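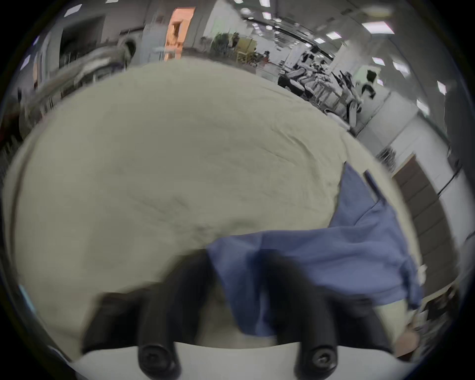 Home | News | Projects | Get involved | Past issues | Contact

Linen repair table: what we learned since spring

Many of you have written to ask how the repair table is going, so I will try to answer everybody in one place. For those who are new, the repair table is the long table at the back of the Estia shop where sheets, tablecloths, curtains and covers are mended before they go to the families' store in Favgate. It is open on Friday from four in the afternoon, and you do not need to sew well to be useful.

Since the spring we have passed on 217 pieces. This is more than I expected, and most of it was bed linen. Double sheets are what people give most often, but single sheets are what the store asks for. For this reason we now cut worn double sheets in two. The middle of an old sheet is always the thin part, so we take out a strip there, and the two sides become narrow sheets or cot sheets with a new hem. If the strip is not too weak it goes in the bag for cleaning cloths.

A few words on washing, as this is where we lose the most time. Please wash cotton before you bring it, even when it was clean in the cupboard. Cotton that has been folded for many years has yellow lines at the folds, and these lines are easier to remove before anybody has ironed over them. Soak the cloth overnight in cool water with washing soda, then wash it as usual. Do not use bleach on cream or natural cotton. It comes out in patches, and I have one very sad tablecloth at home which can prove it.

Ironing you can leave to us. We have a good press now, a Farahani, which was bought second-hand with money from the autumn sale. The sale brought 310 pounds and the press took almost all of it, but before this we had two small irons and one of them was leaking on everything. The press is heavy and must stay where it is, next to the window. Please do not put cups on it.

About thread. We have enough white for a long time - several people cleared their drawers at the same moment, I think. We are short of cream, grey and dark blue. Polyester is fine for seams, but for darning we prefer cotton thread, because the polyester cuts slowly into old cloth and a second hole appears beside the first one. If you have Zaria thread in the 24 shade box, we would be glad to have even half of it. Buttons we cannot take any more, there is no place.

Some of you asked if we repair clothes also. At the moment no. We tried it in the summer, and the trousers alone made a pile that stayed for five weeks. Clothes need fitting, and the person is usually not there. Perhaps in the new year, if we find somebody who likes zips.

In November the table will be closed for one week while the floor is painted. You can still leave bags inside the front door in the mornings, but please tie them and write on a piece of paper what is inside. "Sheets, two, one torn at corner" is perfect. If you want to learn darning, we can show you on any open afternoon, and you can practise on a tea towel first. Bring your glasses if you use them, the light at the back is not so strong after five.

The next list of what the store needs will be on the shop door before the end of the month.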